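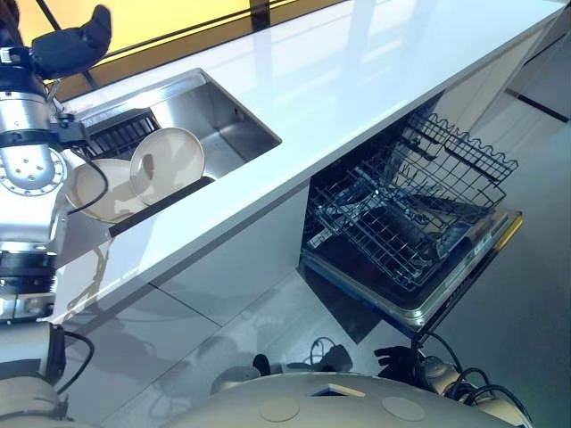 Two robotic arms beside a kitchen counter and sink.

Heffernan sells refurbished tablets and e-readers from a unit on the edge of Prirberg. Its head of testing agreed to talk about how a used tablet is graded, what the battery figures on a listing mean, and why two devices with the same model number can behave differently. At the company's request, staff are referred to by job title only.

The head of testing began with storage, the subject of most buyer complaints. "People read the number on the box and expect to have all of it," she said. "The operating system takes a share, the recovery partition takes a share, and what is left is what you can fill. We list the usable figure after a full reset and one round of updates. The maker's figure goes next to it, in brackets."

Heffernan measures the usable figure on each unit. Two tablets of one model may have left the factory with different system versions, and an update that adds a second system partition can reduce free space permanently. The listing for the Biva, a mid-size tablet that makes up a large part of the company's stock, was changed last October after such an update.

Testing starts with the battery. Each tablet is charged to full, left to rest for 2 hours, then discharged through a fixed resistive load while a logger records voltage and current. Capacity is worked out from the log and compared with the rated value. The head of testing does not use the health percentage reported by the device. "That percentage is an estimate made by the charging chip. It drifts if the owner always charged between half and three quarters, which plenty of people do. I have seen a tablet report excellent health and then drop out at a third remaining."

Asked whether cycle count was a better guide, she said it was useful only alongside temperature history, which most tablets do not keep. A device left on a charger in a sunny window may show very few cycles and still have lost a good deal of capacity. Swelling is checked separately, with a straight edge laid across the back and a feeler gauge at the midpoint. Any measurable bow means the battery is replaced, whatever the capacity test says.

The screen comes next. The Biva has a panel rated at 400 nits, and the test bench checks brightness at the centre and near each corner. A unit passes if no corner is more than 20 per cent dimmer than the centre. The tolerance is wide, she said, but uneven backlighting below that level is hard to notice with ordinary content. "If you put up a grey field in a dark room you will find something wrong with nearly any panel. We do that test, and we write down the result, but we do not fail a tablet on it unless there is a visible patch on a white page."

Dead pixels are treated more strictly. One is allowed outside the central area for the lower grade and none for the upper. Pressure marks, the pale spots left when something has been stored on top of the tablet, are counted as screen faults. Light scratches in the coating are counted as casing faults. The distinction affects the price, and customers often ask about it.

Touch response is tested with a Flernelier plotter, a bench unit that draws a set pattern across the glass with a conductive tip and compares the path with the points the tablet registers. The pattern has 2,324 points and is run twice, once on battery and once on the charger supplied in the box. The second run was added after a batch of returns described as "ghost touches".

"We could not reproduce it for weeks," she said. "Every tablet came back clean. Then someone on the bench ran one while it was charging and the trace went everywhere near the bottom edge. It was noise from the charger. The tablets were fine. We changed the charger supplier and kept the second run."

She advises customers with similar symptoms to unplug the tablet first and try a different charger second. A factory reset should come last, as it takes longest and rarely helps with this particular fault.

Wireless performance is the part of the process she is least satisfied with. The bench measures throughput at one fixed distance inside a shielded box. This finds a damaged antenna lead but says little about how the tablet will behave at the far end of a house. The most common cause of poor reception in returned units is a back cover that has been removed and refitted badly, leaving an antenna contact lifted from its pad. Reseating the cover takes a few minutes. Finding the fault without opening the tablet is harder, and the company now opens any unit that falls in the lowest part of the pass range.

On software support she was brief. Heffernan lists the system version installed at dispatch and the month of the latest security patch. It does not predict future updates. "We are not the manufacturer. If a tablet has stopped getting patches, the listing says so in the first line. People still buy them for reading and for recipes, and that is a reasonable use, but I would not do my banking on one."

The grading scheme itself has two levels. There was once a third – units with heavy casing wear and sound internals – but it produced more returns than the other levels combined, mostly from buyers who had not opened the photographs. Those units are now broken down for parts. Screens and charging ports are kept, and batteries are sent for recycling even when they test well.

Her last point concerned storage between uses. A tablet going into a drawer for several months should be left half charged and switched fully off, then checked and topped up every few months. Standby still draws current, and a cell that sits empty for long enough may refuse to take a charge. The bench can sometimes recover one with a slow initial current. Heffernan does not sell a tablet with a recovered cell; the battery is replaced and the capacity test is run again from the start.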